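The Line on the Floor

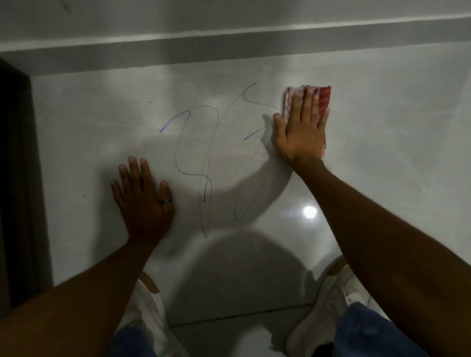

Vigfúsdóttir

The robot had to follow the line. That was the whole assignment. Follow the line from the door to the charging pad, pick up the block, follow the line back, don't hit anything. Two minutes on the clock. We had been at it since August.

We called it Grunden. I don't remember why. Somebody had written it on a strip of tape and stuck it on the battery case, and after that it was Grunden on the entry form and Grunden on the box.

The club met in the back half of the old cafeteria at Trinusmont, where the floor was white and shiny and terrible. Terrible for sensors, I mean. The overhead lights landed on the tile like little moons and every time Grunden rolled over one it thought the world had ended. Stop. Twitch. Turn left. Always left.

So we drew on the floor. Marker, blue mostly. A curve here, an S there, see what it can take. It was supposed to come off. The marker said it would come off. And it did, if you got down there with a cloth and leaned on it.

That was my job. I was not a coder, not really a builder either. I had signed up late and the good jobs were gone. I did the floor. Draw the line, watch the robot miss it, wipe the line, draw another one. My jeans went at the knees. I had a cloth from home, pink and red, folded into a pad, and a way of planting one hand so I wouldn't slide.

The night before Brovamska – that's the regional, everybody just says the name – we had one run left in us. The battery was down, we were down, somebody's ride was already in the parking lot with the headlights on. And the coders had a new number.

There was always a new number. The number was how bright a thing had to be before Grunden called it floor. Over the number, floor. Under it, line. All fall it had been 400, and at 400 Grunden saw lines everywhere. Shadows. Scuffs. My shoe. Then it was 900 and it saw nothing at all, drove straight off across the tile like it had somewhere to be.

Tonight 200 they said. Try it at 200.

"Draw something hard," they said.

So I drew something hard. A big S with a tail on it. A hook. Some wavy stuff up in the corner. The blue was running out so I went over to the old gray one, which was worse, you could barely see it. One long skinny gray curve, top to bottom. I wasn't being mean. Okay, a little mean. I was tired.

They set Grunden down at the top of the S. Pressed the button. The fan came on, that little whine.

It went.

It took the first bend slow, nose swinging side to side like a dog. Took the second. Down the middle, down the tail, got to the end of the tail and stopped. Which was right. The line stopped so it stopped. Somebody behind me said huh.

Then they picked it up and put it on the gray.

I want to say I knew. I didn't know. I was sitting back on my heels with the cap of the marker in my teeth thinking about dinner. The gray was hardly there. I'd drawn it and I had to squint for it. And Grunden put its nose down and it wobbled and it found it, and it followed that stupid gray line all the way to the bottom. Through one of the moons. Right through the light. Didn't twitch.

No one yelled. You'd think we would of yelled. The coders looked at the laptop and then at each other and then one of them saved the file, twice, under two names, and shut the lid very gently, like there was something asleep in it.

"Don't touch it," they said. "Don't anybody touch it."

Grunden went in the box. Foam, lid, tape. The battery went on the charger. The ride in the parking lot honked. People found their coats and their bags, all at once, the way people do, and then it was just the noise of the door and then not that either.

I still had the floor to do.

House rule, it had to be clean for lunch. I got down. Put my left hand flat, got the cloth under the right one. My own head made a big round shadow and there was the light shining next to it, one of the moons, and in between my hands all that scribble. The S. The hook. The gray.

I could have taken a minute over it. I'd like to tell you I thought about the whole year, all the lines, how many times I had been right here with my nose to the tile. Mostly I thought my wrist hurt. But I did stop. I looked at the gray one and followed it with my eyes, top to bottom, slow, and halfway down I lost it. Just lost it in the shine. Had to go back up and start over.

It hadn't lost it. That little box of wires with tape on it.

I've been to Brovamska twice now and people always ask about the runs, the table, where we placed. We placed ninth. There was a wheel problem. The floor there was gray carpet with black tape on it, dead flat, no shine at all, a baby could have followed it, and then the wheel came off in the second turn and rolled under the judges' table. I laughed so hard I had to go stand in the hall.

It's not the part I think about.

The part I think about is the floor, and the ring on my hand tapping the tile when I shifted my weight, and not wanting to be the one to do it. The ride home wasn't coming for a while. Lights buzzing. I said okay out loud. To who, I don't know.

Then I started at the top, where the S was, and pushed.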